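Umholm Flannel Shirt, Two Winters In

I bought the Umholm flannel in October, two winters back, for $74, after Etstead stopped making the one I liked and replaced it with something called a "shacket." I will not be reviewing the shacket.

Fit and feel

The medium runs long in the body and honest in the shoulders. Sleeves reach the wrist and stay there, even when you lean over a table. Out of the bag it felt like a moving blanket. By the fifth wash it felt like a shirt, and a good one. Mine is the dark plaid, a pattern that hides coffee, bike grease and most of a bowl of chili.

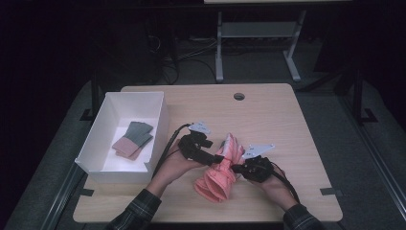
Washing

The tag says 100 percent cotton and cold wash only. I followed that for a month, then stopped reading tags, as one does. It lost maybe half an inch in length, which it could spare. The collar has started to curl on one side — an iron fixes this, I'm told.

Buttons

One cuff button left me in the first week. Umholm includes a spare, sewn inside the hem where you will find it long after you have bought another.

Worth it?

The price is now $83, and the Sakorville outlet never seems to have mediums. The Xaba version is cheaper and pills if you look at it. I'd pay the extra and sew the cuff buttons on again the day it arrives.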